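Chapter 6
Pacing: Spending What You Have

What this chapter covers
6.1 Why the first mile lies
6.2 Even, negative and hopeful splits
6.3 Hills, wind and other people
6.4 Judging effort without a watch
6.5 Teaching pace to beginners
Practical sessions and review tasks

Before you begin
You should have read Chapter 4 (the body's fuels) and at least skimmed the table in Chapter 5 that everyone skims. It will help if you have run a race badly. Most readers will find they meet this requirement.

Mitiku Gebretsadik, who coached distance runners at Waruria for long enough to see most mistakes twice, used to begin each winter by asking his new squad to run 1,000 metres at a steady pace. He gave no target time. He stood at the 200 metre mark with a stopwatch and wrote down what he saw, then wrote down the finishing times, and then read both columns out loud over tea. The athletes who had gone past him looking magnificent tended to be found at the bottom of the second column. He made no comment on this. He simply read slowly.

The exercise is repeated at the end of the chapter, and you are encouraged to try it on a group before you explain anything to them. Once people know what it is for, they behave themselves, and you will learn very little.

Pacing is the way a runner shares out effort over a known distance. The definition is short and most athletes can recite it within a week. Doing it takes years, and there are club runners with cupboards full of medals who have yet to manage it on a warm day. The difficulty is that the cost of going too fast comes late. A runner who sets off at a pace he can't hold gets no bill at the time. He gets a pleasant feeling in the legs, a clear road, and the sight of better runners behind him, which he takes as evidence.

There is a sound reason for the pleasant feeling. In the first minute or so of hard running, the heart and lungs are still catching up with what the muscles are asking for. The shortfall is met from stores close at hand, and for a short while those stores make almost any pace seem sensible. By the time breathing has risen to match the work, the runner has already committed to a speed on the strength of information that was out of date. Add a taper week, a crowd and a starting horn, and it is a wonder that anyone gets it right.

Case study: the Grivside 10

The Grivside 10 is a ten-mile road race over a course that drops gently to the river, stays flat through the town and then climbs back to where it started. It could have been designed by someone with a grudge. In the year we shall look at, 2,065 runners finished, and the organisers published a time for each of them at the halfway mat as well as at the line.

Halfway comes at the end of the flat section, so a well-judged race on this course ought to show a slower second half. That much is geography. What interests us is how much slower. Work through the results with your class and you'll see that the front of the field gave back very little on the climb. Further down, the gap between the halves widens, and in the middle of the field it becomes painful to read. Many of those runners had gone through the town at a speed well beyond anything in their training diaries. Several, asked afterwards, blamed the hill. The hill had been there the year before as well.

Finn Sperling's race is worth following on its own. He was a decent club runner of no special fame who kept a careful log and was willing to let students read it, a kindness that he may since have regretted. His plan for Grivside was written on the back of his hand. It allowed him 30 seconds in hand at halfway, as a cushion. He reached halfway with his cushion and a good deal of extra bedding, and noted in the log that he "felt like a new man". The next entry, covering the climb, is one word long and has been left out of this edition.

The cushion deserves a closer look, as you will meet it in every athlete you coach. The thinking goes that time gained early can be put by and drawn on later. It sounds like thrift. But the runner is paying for those early seconds at a poor rate, because effort rises more steeply than speed once he is above the pace he can sustain. Each second saved in the town costs more than a second on the climb. Sperling's 30 were gone before the first bend, and the rest of his afternoon went with them.

Compare him with the runner two places in front of him at the finish, who had been a long way behind at halfway. Her log, if she keeps one, has not been offered to us. Her splits suggest someone who ran the town at a pace she could have talked through and then passed people all the way up. Passing people on a hill is one of the great joys of the sport, and it is open to anyone who can bear to be passed on the flat.

A word about gadgets

Students will ask if a good watch solves all this. It helps, up to a point. A watch reports speed, and speed on a hill or into a headwind is a poor guide to effort. The first version of the course notes for the Hollmann coaching award told runners to check their watch at every mile marker and adjust. At the Flukcombe cross-country, where there are no mile markers and parts of the course have to be crossed on hands and knees, this advice was followed by one man only. He stopped to find his reading glasses.

Section 6.4 sets out a plain scale of effort based on breathing and speech. It needs no battery. Learn it on yourself first, on a route you know well, and then on the same route in bad weather.
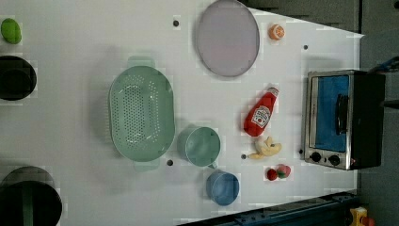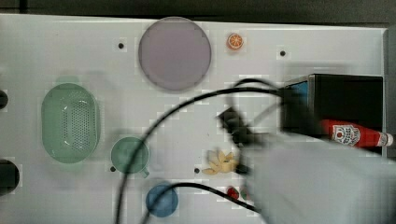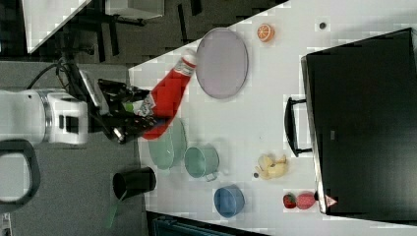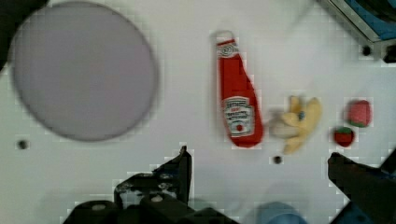
A runner's sense of what is left in reserve is the skill on which the rest of the chapter depends, and it is a shaky one. We judge our reserves from outside signs such as breathing, heavy legs and mood, and each of these can mislead. Look at the red ketchup bottle near the middle of the table in the last picture and try to say how many helpings it has left. You can have a guess, and so can the person next to you, and the label is no help to either. Most of us find out how much sauce there is by squeezing until the bottle makes a rude noise. Plenty of runners use the same method, and the noise arrives at mile seven. The sessions in 6.5 are there to give your athletes a better way of guessing, built up from many short trials where running out does no harm.

Starter task

Choose a flat loop that takes you a few minutes to run. Leave your watch at home, or hand it to a friend who can be trusted to keep quiet. Run the loop four times with a short rest after each, trying to make every lap the same. Your friend notes the times and says nothing until you have finished.

Before you see the times, write down which lap you think was quickest and which felt hardest. Keep the paper. You will need it for the discussion at the start of 6.1, along with whatever excuse you have prepared for lap one.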